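Print this page | E-mail this page

Reketti Shared Kitchen: Minutes, Wednesday, 4:00 p.m.
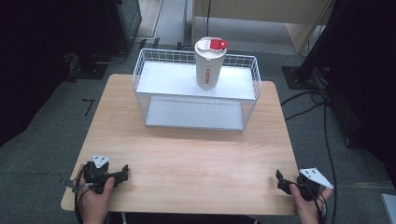 1. Shelves. Everyone loves the white wire two-tier shelf! Agreed to order 7 more from Timmermans. Tumblers go on the top tier, small plates below.

2. Tumblers. Lids stay on. All 16 members to put their own away by closing, please!

3. Budget. $114 approved, with great cheer.

4. Next: the Donach pantry swap. Can't wait!

Last updated: April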